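# Getting your release artwork and credits ready before you upload

I put out my first EP, *Hukska*, with the wrong artist name on two of the tracks, so please take what follows as advice from a person who learned it the slow way. None of it is hard. It does take an evening, maybe two, and it goes much better with something warm to drink and the phone in another room.

## 1. Write down every name

Open a plain text file and type out the artist name, the release title and each song title exactly as you want listeners to see them. Capitals count, and so do accents. My bass player is Kristaps Jõgi, and for a whole year he was "Jogi" on one service and "Jõgi" on another, so his credits were split across two pages and neither of them looked like much.

Next to each song, put who wrote it, who played on it and who mixed it. Ask people how they want to be credited - don't guess, even with old friends. 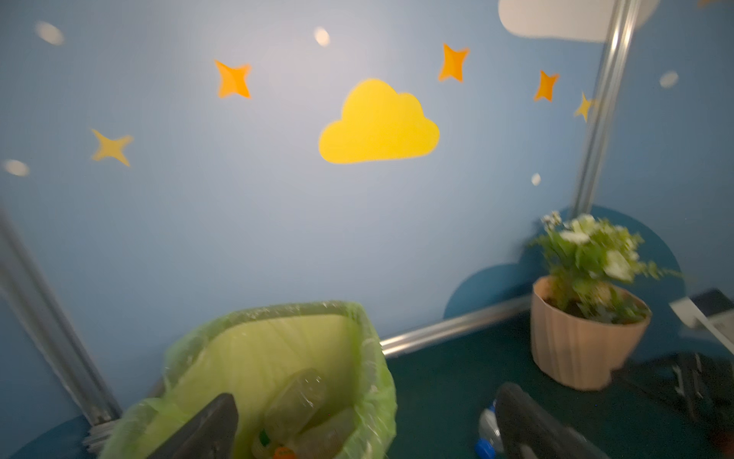 Cover art is where most of us spend far too long, and I say that with love, having made eleven versions of mine. Start with a square canvas and check what size your distributor asks for before you draw a single thing. Then think small, and I mean thumbnail small, the size it will be on somebody's phone. Big flat shapes hold up wonderfully at that size: a bright yellow cloud on light blue with a few orange stars will still be clear when a detailed pencil drawing has turned to gray fuzz. Keep the lettering short and away from the edges.

## 2. Sort out your files

Make one folder for the release and put everything in it. Mine has the final masters, the cover, the lyrics and that text file of names. Number the songs at the front of the file name so they stay in running order.

Listen to every master all the way through, from the very file you plan to upload. Yes, all of it, including the fade at the end! I nearly sent out "Ots" with the old vocal, and the only clue was one breath before the second chorus. 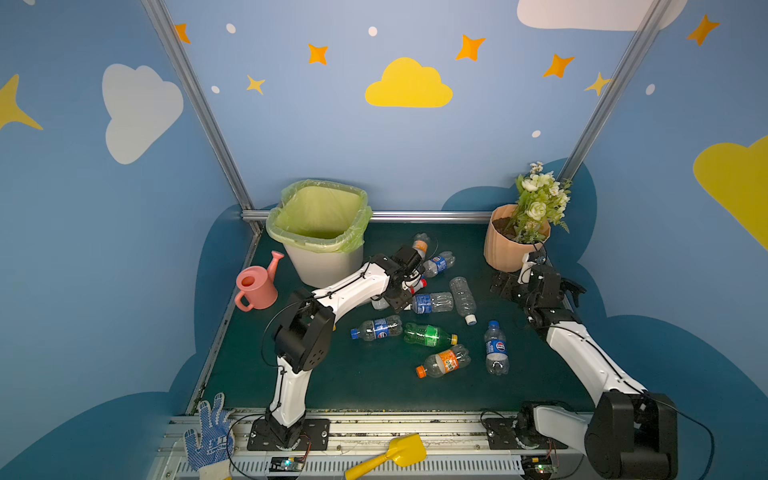 Once you've listened, move the older mixes out to a separate folder so you can't grab one by mistake at midnight. Keep a backup on another drive as well.

## 3. Fill in the upload form

I use a small distributor called Hisell, but the forms are much alike wherever you go. Copy and paste from your text file - don't retype. Then:

- Pick one main genre and leave it alone.
- Mark explicit lyrics honestly, song by song.
- Set the release date at least four weeks ahead.

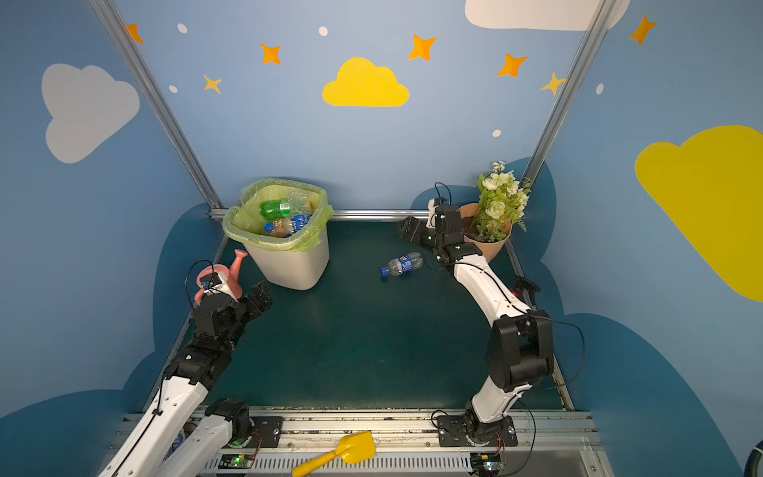 - Save the confirmation email in your release folder.

If you're planning to pitch to playlists, give yourself longer than four weeks. I gave "Jisico" six, and it went on to reach 3,882 plays in its first month, after 501 for the single before it.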